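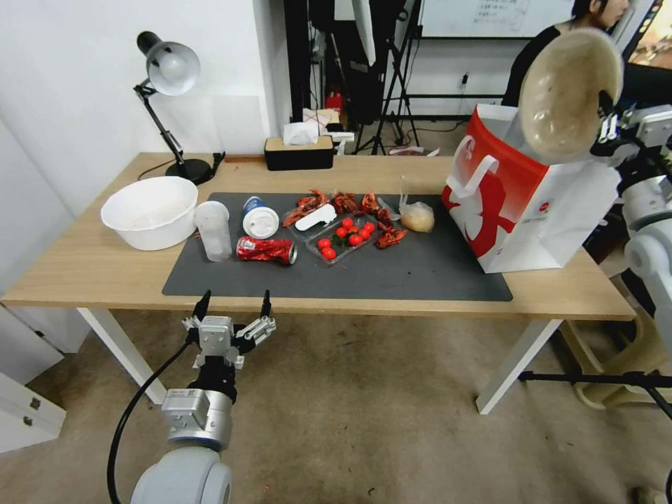
Table clearing, bowl in the right gripper. Crayfish day.

Writing this fast before the bus, back on it at 1 tomorrow. Feet sore. Ate a muesli bar for lunch and then stared at crayfish shells all arvo, which has put me right off dinner.

So the clearing rules. Third draft — I keep calling it the third, might be the fourth, the file names are a mess. Grivdale want the whole thing down to 3 pages and we're sitting at 20. Twenty pages on how to clear a table! And I still reckon half the stuff that matters isn't in there.

Main thing I want to get down before I forget. We have a section on "rubbish" and a section on "dishes" and a section on "leftovers" and they each read fine on their own. Then you lay out a real mess and it falls over. Cherry tomatoes in a clear plastic tub, still perfectly good to look at. Is that a leftover or is it rubbish? Tub's plastic, tub could be recycling, tomatoes could be compost, or the lot goes in the fridge. The draft says "container and contents are treated together unless soiled". Soiled by who's standard? Shells are spilling right up against the side of it. I'd call that soiled. The bloke in my head who wrote draft one would not.

Same with the bun. In a bag, so wrapped, so food, so keep. Fine. But then the rule for loose plastic bags says bin on sight and it needs to say EMPTY bags. One word. Fix tonight if I'm not dead.

Shells: sharp bits, claws. I want a line that says brittle or pointed scraps get picked up last, after anything breakable or spillable is off the mat. Winero's guide has it the other way, sharps first, and I can see why if it's a person's hands doing it. Grippers don't bleed. But people stand near the table, so keep the bit about not carrying anything over a person or past them at head height. Actually make that stronger. "Should not" is no good, needs to be "must not". Went through the draft counting shoulds at smoko and got 42. Nobody follows a should.

Next — bowls. My pet one. The draft says to carry open vessels level. Always. Sounds sensible, and it's right for a full one, but a bowl with nothing left in it but stains can go any way up you like, and tipping it on its side might be the only way to get a decent grip on the rim. So: level if there's liquid or loose food, any angle if not, and check BEFORE lifting, not in the air. Also want a clearance rule for going over tall things. The paper bag stands up high at that end of the table with its handle sticking up, and a handle loop is exactly what you'd snag. Raise first, then travel. Never drag across. I've written "a hand's width above the tallest item" which will get me a snarky comment about whose hand.

Cups. Lidded paper cup gets treated as full until shown otherwise. Happy with that. Clear cup you can see into so no drama. Cans: crushed can is rubbish, whole can is treated as full, same as the lidded cup. Recycling stream is local, so leave it to the site, don't put it in the standard. Midport and here don't even have the same bins.

Things that stay. Tissues and lamp stay. Obvious to me, obvious to anyone, not written down anywhere in twenty pages!! Needs a "fixtures" list agreed before start, plus cords count as part of the thing they're attached to. Put it on page one.

Unknown items — there's a flat white plastic thing lying on the shells, and I couldn't tell you if it's a utensil or something out of a shoe. Rule should be: if you can't name it, set it aside, don't bin it. A person decides. I'd rather a tray of daft leftovers at the end than somebody's insole in the tip.

The Mfaume money came through finally, 1,805, so that's the extra mats and maybe a proper printer. Or just the mats.

To do:
- EMPTY bags
- shoulds to musts (not all of them, only the safety ones)
- fixtures list, page one
- bowl rule, rewrite, shorter
- ask Grivdale if 3 pages means 3 pages or 3 sheets both sides
- buy milk

Still not sure about the tomatoes. Leaning keep. If the shells are touching the fruit then bin, if they're only touching the tub then wipe and keep, except the draft has no step for wiping anything. Bugger. That's a whole other section.

Bus.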